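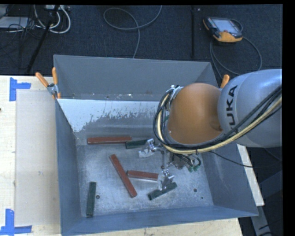 Our test bin with the bars in it, red-brown and dark green. KUKA arm, two-finger gripper.

Anyone using the Darnar bin picking kit with mixed bars? Worth keeping after the trial?

Posted by shortshift_mel in Shop Automation > Part Handling

Hi all, long-time reader, mostly I lurk in the fixture threads. We're a small shop that paints and packs bar stock for a furniture hardware customer, and for a while now I've wanted to stop paying a person to stand at a bin and pull bars out one at a time. We already own the KUKA, so I wasn't looking for a whole cell. I was looking for the brains and the fingers.

What we ended up with on trial is the Darnar kit. It's the gripper, the fingers, the vision software license and a day of remote setup with one of their people. The trial is 31 days and we're well into it. The rep wants an answer by Wednesday on whether we keep it, and I'm stuck somewhere between "pretty good" and "not sure it's that good."

So far so good on bars that are out in the open in the middle of the floor. It picks those all morning. My trouble is with three other situations.

First, bars up close to a wall. Look at the green one over on the left in the photo. The software finds it fine (it draws a nice box around it on the screen every single time) but then it says no valid grasp and moves on to something else. It'll leave a bar like that until the very end and then stop and beep at me.

Second, bars touching end to end, like the red-brown one at the back with the green one up against it. Sometimes it decides that's one long bar and tries to grab it in the middle of the pair. You can guess how that goes.

Third is the shine. The bin floor is bare metal and pretty scratched up, and when the afternoon light gets in, the detection goes from great to moody. My trial log has 300 pick attempts in it so far. 19 were misses, and most of those are from after lunch.

I called Darnar support and they were nice about it, but their suggestion was to buy the longer fingers, and those cost extra. I also have a quote from Verkden for a magnetic head, and I don't know whether I should be looking at that or just tuning what I have. Our bars are steel under the paint, if it matters.

What would you do? Keep it, send it back, or is there something dumb I'm missing in the setup? I'm the only one here who knows how to use the pendant, so please go easy on me with the programming stuff.

Szu-yu Yen

Hi Mel! I've had the same kit running on a smaller arm for a couple of years (aluminum bars, so no magnets for me) and I think you're closer than you feel. Nearly all of what you list is stuff I had too, and I didn't buy the long fingers.

Start with the shine, it's the cheapest one to fix and it might help with the touching bars as well. What the camera wants is a dull floor. I sprayed the inside of my bin with flat gray paint, and that was fine until the bars scratched it off again, so the second time around I laid down a thin rubber mat, the matte kind with no ribs. If your bin has drain holes in it like mine does, don't bother cutting the mat around them unless you need them to drain. You'll have to redo the floor height afterward. In the software it's under Bin, then Base Offset, and please do that part! I forgot, and spent a whole afternoon wondering why my fingers kept pushing into the rubber. Block the window light too if you can. I hung a moving blanket on a piece of conduit and it's still hanging there.

Now the wall thing. The kit ships with a wall clearance setting, and the default is really cautious. It draws a keep-out band all the way around the inside of the bin, and if either finger would enter that band, the grasp gets thrown out. A bar lying alongside the wall needs one finger on the wall side, so it never passes. There are two things I'd try, in this order:

1. Measure your real bin walls and type in the real slope. If yours flare outward and the software thinks they're straight up and down, check which edge you measured from, top or bottom. I had put in the numbers from the bottom and told it the walls were vertical, so it believed my bin was smaller at the top than it was.

2. Then bring the clearance down a little at a time, at slow speed, with your hand near the stop. Slow speed for real, like boring slow.

Also there's a checkbox called Allow End Grasp. It lets the gripper come in across the bar near one end, so if one end is farther from the wall than the other it'll take that. On mine it was off from the factory. The bar comes up tilted when you do it that way, so it depends what your drop-off looks like. If you're setting them in a tray you might need a regrip. If you're dropping them on a belt, who cares.

For the end-to-end bars, are you running both sizes as one part type? If you are, split them. Make a long one and a short one, each with its own length limits, and it'll quit inventing a bar that's longer than anything you own. With two colors you've got it even easier than I did – turn on the color check and a red-brown bar meeting a green one should never come out as one piece. That won't help with two bars of the same color, but the length limits should.

Would I keep it? I would, yes. The gripper has held up well, the fingers are easy to swap, and the remote setup person I had was patient with me. What I don't love is the yearly license. Ask for the 2-year price, they don't put it on the quote unless you ask. And ask if they'll stretch your trial a bit so you can test with the mat in. Mine gave me extra time with no argument.

One more thing, check your cable slack at the far corners of the bin before you lower the clearance. Once the wrist starts going places it didn't go before, the hoses go there too, and I pinched one that way in my first month.

ctrl_z_dave

Get the magnet. We run the Verkden head on steel plate and never looked back. Fingers are a pain in any bin, period.

old_lathe_ron

I'd go slow on the magnet. Dave's right that it's great on plate, but you said bars, and bars that touch each other. A magnet that's strong enough to lift one through paint will happily bring a neighbor along, and then you have two bars swinging around up there and a confused robot. What is your bin made of, too? If a magnet sticks to it, have Verkden show you how their head does on a thin bar lying right on the floor before you sign anything. We tried one from Daza on square stock and sent it back for picking up doubles. Different brand, so take that for what it's worth. Could be the Verkden lets you dial it down better.

On the paint side, look at your fingers. Bare metal fingers on painted bars will mark them sooner or later, and if your hardware customer is fussy you'll hear from them. Kosari sells stick-on urethane pads that you trim with a razor knife. They wear out and you stick on new ones. Tell the software you've made the fingers thicker or you'll be back here asking why it bumps things.

Can't help on the software, mine's a different system. But your misses are bunched up after lunch, and I'd sort out the light before I spent a nickel on anything else.

shortshift_mel

Wow, thank you. Szu-yu, I just went and looked and yes, both sizes are in there as one part type, and Allow End Grasp is off. Also I typed the walls in as vertical, oops. Ron, the bin is steel, I put a fridge magnet on it to be sure. Dave, thanks too, I'll keep the Verkden quote in the drawer.

I've emailed the rep about a longer trial and the 2-year price. There's a roll of rubber mat in the back from another job, so that's going in tonight once we shut down.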